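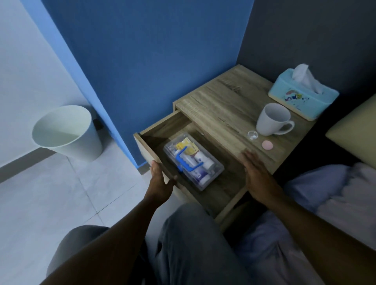 4.2 Where residents kept their own papers and small belongings

The interview guide asked each resident where they kept the things they did not want other people to handle. We had expected short answers. Many residents spoke longer on this than on any other topic, including money and visitors, and the answers changed how we read the material on privacy in Section 4.1.

Interviews took place in two supported living services, Sadovstead and Brerncombe. Both house adults with intellectual disabilities who hold their own tenancy agreements and receive staff support for part of the day. Transcripts were divided into coded passages, and 385 of these dealt with personal storage in some form. Brennan and Dunne coded the passages separately and met to settle differences. Most of the differences concerned whether a shared place, such as a kitchen cupboard with a resident's name on it, should count as personal. We decided that it should count if the resident described it that way.

The bedroom was the usual answer. Within the bedroom, residents most often named a spot close to the bed, such as a drawer, a shelf or a bag hung on the bed frame (Figure 2). Wardrobes were named less often. Several residents said the wardrobe was where staff put clean clothes, and so it was opened by other people on most days. One resident at Brerncombe said, "The wardrobe is for everybody. The drawer is me." Another kept letters from her sister under the mattress because the bed was the one thing in the room she made herself.

Figure 2. Opening a nightstand drawer containing a clear plastic organizer box with a blue carrying handle.

Staff and residents did not always agree on what was private. Support plans at both services stated that workers should knock before entering a bedroom. Neither service had a written rule about furniture inside the room. Workers at Sadovstead said they would ask before opening a drawer, but several added that they would not ask if they were putting something away or checking for out-of-date medication. Residents noticed this. In 6 interviews, the resident described finding that an item had been moved and not knowing who had moved it. None of them had made a complaint. When asked why, one man said the form was kept in the office and he would have had to ask for it.

Locks came up in a different way than we expected. Girkoddale, the housing provider that owns the Brerncombe building, had fitted a lockable drawer in every bedroom before the study began. Only three residents were using the lock at the time of the interviews. Some had lost the key, some had handed it to staff for safekeeping, and some said they did not like having to find it at night. A resident who had moved from a larger home said that a locked drawer made her think of the cabinet where her spending money used to be held. Hayes, who carried out most of the Brerncombe interviews, noted that residents tended to talk about being asked, and seldom about being locked in or out.

Papers raised further problems. Residents were often unsure where their tenancy agreement was, and a number believed they did not have one. At Sadovstead the agreements were stored in a ring binder in the staff office, together with benefit letters and health appointments. Workers explained that papers had gone missing in the past and that a lost letter could mean a missed payment. This is a real concern. It also means that a resident who wants to read a letter about his own benefits needs a worker to be on shift with time to get it out. One resident had asked for copies in September and was still waiting when we spoke to him.

The residents' advisory group, chaired by Mac Carthaigh, read an early draft of this section. Members asked us to make clear that wanting a private place did not mean wanting less help. They also objected to our first label for this theme, "hiding things," which they said made ordinary behavior sound suspicious. We changed it to "keeping things." The group suggested that a personal storage question be added to the yearly support review, with the resident deciding what gets written down.

Two limits should be noted. Residents who communicate without speech are underrepresented in these passages, although Todorova used picture cards in some sessions and those answers are included. We also did not interview family members, who may hold documents on a resident's behalf. The question of who opens residents' mail is taken up in Section 4.3.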